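Speaker notes: "Unzipping things, slowly"
Student robotics project evening, March 17, 2020
Asnakech Gebru, for the Vesine team

(Wait for people to sit down. Water on the left. Don't start with the joke about trousers.)

Hello, I'm Asnakech, I'm one of four on the Vesine project, and the other three are at the back so they can shout if I get something wrong. Ziad did most of the arm control, Hiba did the labelling, and Loan wrote the bit that decides where to grab. Jingyi Su supervised us and kept signing the room forms, thank you Jingyi!

So our question for the term was a small one. Can a robot arm open a zip on something floppy? Everybody in the club had done blocks and cups already, and blocks and cups are lovely because they stay the shape they were when you last looked. Cloth doesn't do that.

(Next slide.) 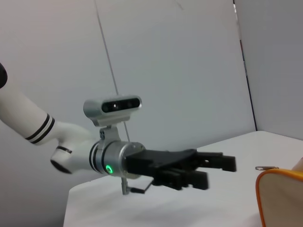 The hand over the table, fingers open, with the depth camera on its bracket above.

I always get asked about the camera, so let me say it now. We wanted depth close to the fingers, because a zip pull is tiny and from further off it vanishes into the fabric. The price you pay is that when the arm moves, your view moves too, and for the first fortnight Loan's grab points wandered all over the place. Ziad sorted it by making the arm stop, look, then go. Slow, yes. I'll take slow.

Numbers, quickly (don't read the whole table out, they can see it). We logged 955 attempts over the term. Hiba went through every one of them and marked where the fingers ended up, which is a heroic thing to do in a week with two other deadlines. She threw out 199 where the logging had dropped, so those aren't in any of the charts.

(Next slide. Pause here, drink.) 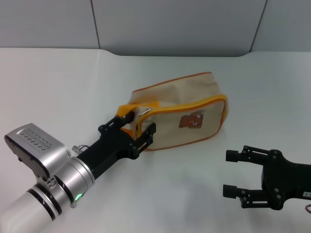

The thing I'd most like you to take home, if you're doing this next year, is to spend your time on the holding. We started out obsessed with the pull itself. But if the fabric isn't kept still, the whole bag just follows you across the table, and you've invented a very expensive way of dragging a bag. Loan had us practise only the hold for 10 sessions and I moaned through most of them. She was right, I've told her so, it's in writing.

(If running late, skip to questions from here.)

What's left to do: stiffer zips, darker fabric, and getting a run down from up to 105 seconds. Ziad thinks the pauses can be shorter. Hiba thinks Ziad should try labelling the results first.

Questions. Repeat each one into the mic, the back row couldn't hear last time.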